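叠衣（日常整理）

叠衣，又称折衣，是把晾干或烘干的衣物按一定次序折成规整形状，以便收纳、携带或陈列的家务活动。它看起来简单，几乎每个家庭都有人在做，可各家的折法往往差别很大：有人从袖子折起，有人先对折再说，也有人（这样的人并不少）习惯把衣服卷成筒。本条目主要介绍深色衣物的折叠与暂放，兼及床面、硬纸板和软垫等常用的承托物。

名称与范围

日常说“叠衣服”时，通常把毛巾、枕套和薄毯也算在里面。整理方面的书籍则喜欢分得细一些，把有袖的称为“成形衣物”，把方方正正的称为“平面织物”。后者折起来省心得多，前者要先顾及袖子和领口，才谈得上整齐。

抖开与辨形

折叠之前，一般先把衣物提起来，捏住一角或两肩，让它自然垂下。布料垂着的时候，褶子会松开一些，衣服的正反与上下也容易看清。针织衣物分量较重，提得太久容易把肩部拉长，所以老一辈常嘱咐“提一提就放下”，这话很有道理。
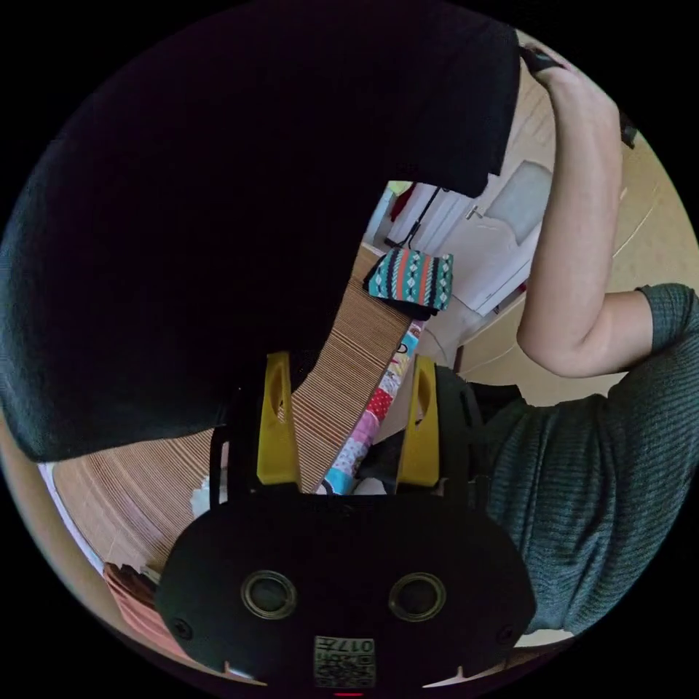
黑色衣物在这一步最费眼力。接缝、领标和下摆在浅色布料上一目了然，换成黑色就常常混成一片，尤其是傍晚灯光偏暗的时候，里外穿反的毛衣往往就是这样叠进柜子里的。比较稳妥的办法是用手去摸：领标一侧为后，缝份凸起的一面为里。摸惯了以后，不看也能折得端端正正。

暂放

从晾衣处收下的衣物很少能马上折完，多半要先在什么地方搭一会儿。椅背、沙发扶手、床尾都是常见的选择，地上铺有坐垫的房间里，圆形的大坐垫也很顺手。拼布坐垫颜色热闹，黑衣服搭在上面格外显眼，不会像搭在深色椅子上那样被忘掉。不过绒毛较长的垫子最好避开，深色针织物沾上浮毛，清理起来比重新叠十件衣服还要麻烦。 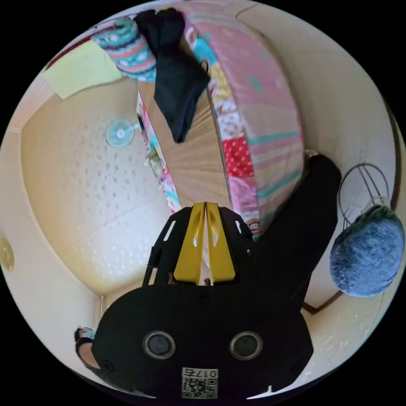
承托面

折衣最理想的台面是平整、略硬、高度及腰的桌子。许多人家地方有限，便在床上折。床的好处是宽敞，坏处是软，手一压，布料就跟着陷下去，折线总是歪的。为此，有人在床上垫一块大的瓦楞纸板，拆开的包装箱就可以用，既挺括，又不花钱，用完往墙边一靠就好。

编者Judit Bognár在为本条目搜集资料时，收到过不少读者的来信，其中Jong-dae Cha的做法颇受欢迎：他把纸板的棱纹当作标尺，衣服下摆与棱纹对齐，再沿着同一方向折，折出来的边自然就直了。

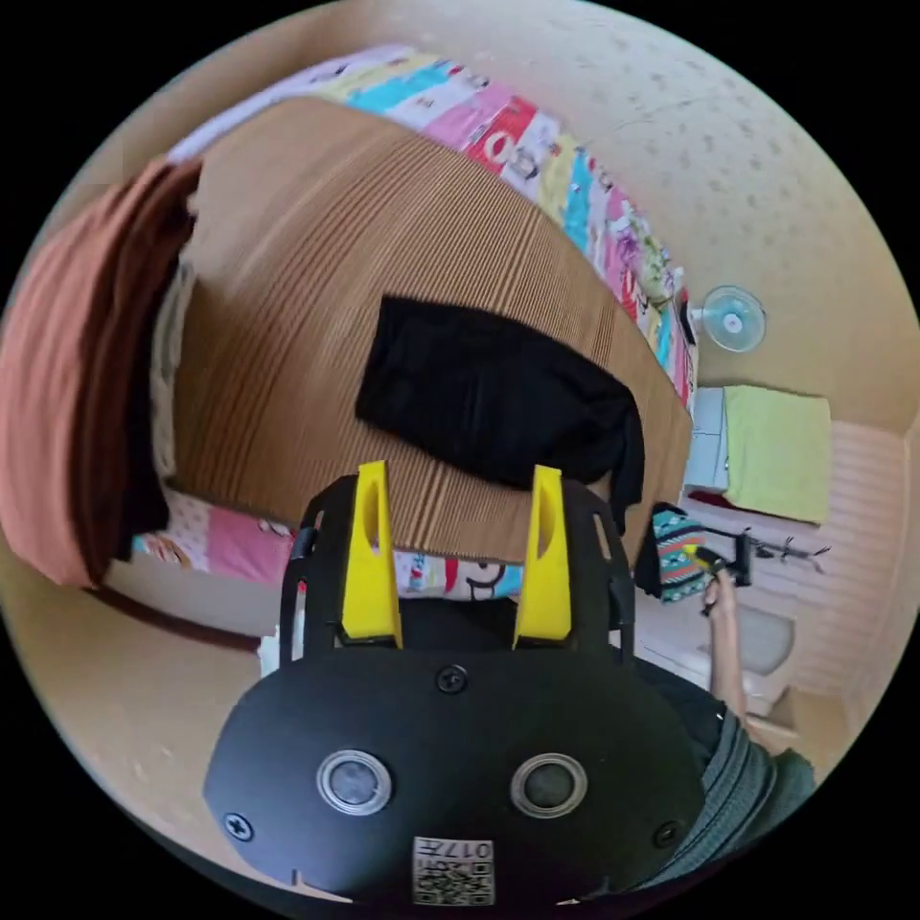 纸板也有讲究。受过潮的会软塌，边角翘起的会勾线，表面残留胶带的更要先撕干净。瓦楞的方向以与折线平行为宜，这样手掌顺着抹过去，布料不容易起皱。

基本折法

有袖衣物通常正面朝下平铺，先将两侧连同袖子向中间折，成为一个长条，再自下而上对折，视抽屉深浅决定是否再折一次。厚毛衣只宜少折，折得太密，中间会鼓成一团，放不平也压不住。薄衫则可以多折一道，竖着排进抽屉里，找起来方便。

折好的衣物大致呈长方形就可以了，不必追求棱角分明。初学的人常为一个垂下来的衣角反复重来，其实顺手掖进去便是，穿的时候谁也看不出来。

收纳

深色与浅色衣物宜分开存放，一来避免浮毛互相沾染，二来找的时候省事。黑色衣物叠在一起不易分辨，可以让领口一律朝外，或者在抽屉里按厚薄排列。换季时，最好把久放的衣服取出来重新折一遍，换一换折线的位置，免得同一处长期受压，留下难以抚平的印子。
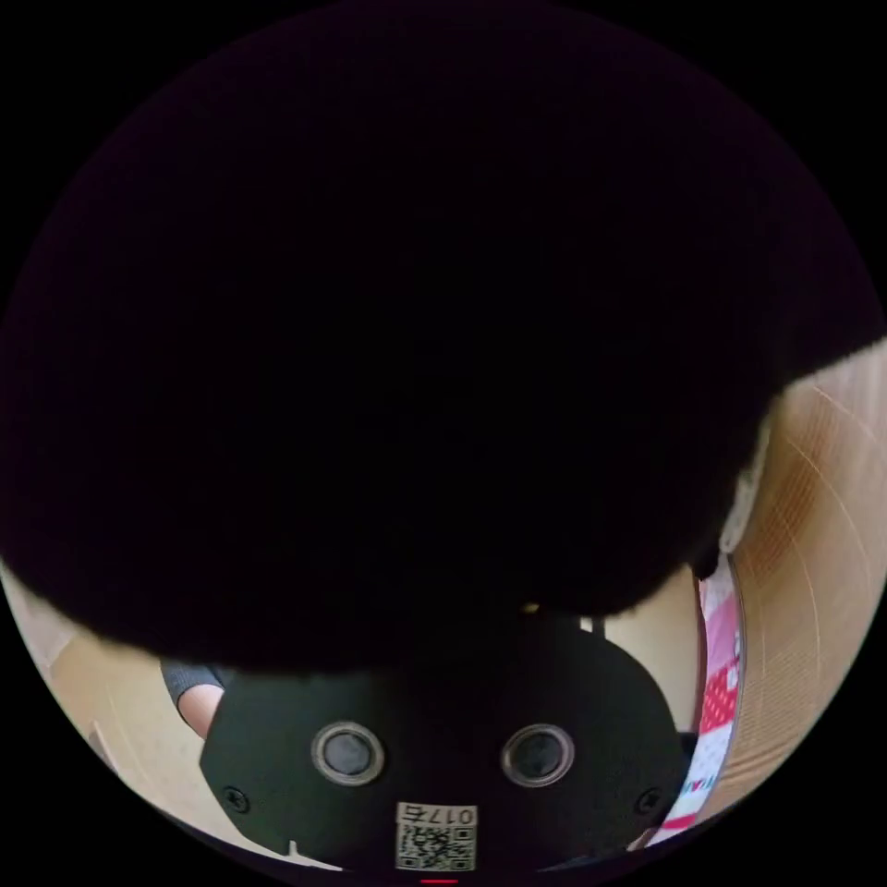 Wanen生活百科 · 居家整理编辑组

相关条目：晾晒、毛衣护理、坐垫清洁、瓦楞纸板的家庭用法、换季收纳。

本条目最后修订于2019年7月21日，条目编号3764。此次修订补充了“承托面”一节，并把四月收到的读者来信中关于坐垫浮毛的意见并入“暂放”。厚毛毯的折法篇幅较长，已经移到“毯类收纳”条目，读者如有自家沿用多年的折法，也欢迎来信告诉编辑组。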